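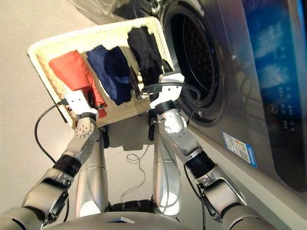

Ticket: Washer 2 stops before final spin, error on display
Site: Wornbridge, ground floor laundry
Opened by: Delali Issahaku
Priority: Normal
Status: Closed

Entry 1
Washer 2 fills, washes and rinses as normal. At the end of the last rinse it drains for a while, then stops with the door locked and the drain error on the display. Pressing start again does nothing. Switching it off at the wall for five minutes clears the error and the door opens. There is still water in the bottom of the drum.

It has done this on three loads out of the last four. The one that finished was a quick wash at low temperature. Washer 1 is on the same standpipe and has no problem.

Entry 2, reply from Uddin service desk
Please check the following and report back.
Drain filter behind the lower flap. Clean and refit.
Drain hose for kinks, full length.
Height of the hose where it enters the standpipe.
Cycle counter reading from the service menu.

Entry 3
Filter had lint and a hair tie in it. Cleaned it, refitted it, no leak from the flap. The hose has no kinks that I can find. It goes into the standpipe at 85 cm from the floor, same as the one on washer 1. Cycle counter reads 2,406.

Ran a rinse and spin with nothing in the drum and it finished. Ran a cotton wash with towels and it stopped in the same place as before, same error.

Entry 4, Uddin service desk
Thank you. If it completes empty and fails with towels, the pump is probably running but slow. Two things to try before we send a part. First, with the power off and the filter out, look in with a flashlight and turn the impeller with a finger. It should move in small steps and not spin freely. Second, pull the hose out of the standpipe, put the end in a bucket on the floor and run drain only. Tell us if the flow is strong or weak.

Entry 5
Impeller turns in steps. No wobble. Nothing caught around it.

Bucket test: weak flow. It comes in pulses and then drops to a trickle. I swapped the hose with the one from washer 1 and the flow was strong. Put the old hose on washer 1 and that one went weak too, so the fault follows the hose and the pump is fine.

Ran water through the old hose from the utility sink. A plug of gray lint and detergent sludge is stuck near the machine end, just past the molded elbow. I got part of it out with a bottle brush but the rest won't move — the elbow is too tight for the brush.

Entry 6, Uddin service desk
Agreed, replace the hose. Ematska part, 225 cm with molded elbow. The straight version will fit but tends to kink behind the cabinet. No need for a pump.

Entry 7, 4/19/26
New hose fitted, both clamps tightened, machine pushed back and leveled. Two towel loads and one mixed load completed with no error. Final spin reached full speed each time. No water on the floor behind the machine.

We have been using Leltine powder in the 13 kg tub, and the scoop in it is bigger than the dose on the label for soft water. Have put a smaller scoop in the tub. Filter check on both washers is now monthly — it was last written down in January.

OK to close.

Entry 8, Uddin service desk
Closed. Reopen within the warranty period for the part if the error returns.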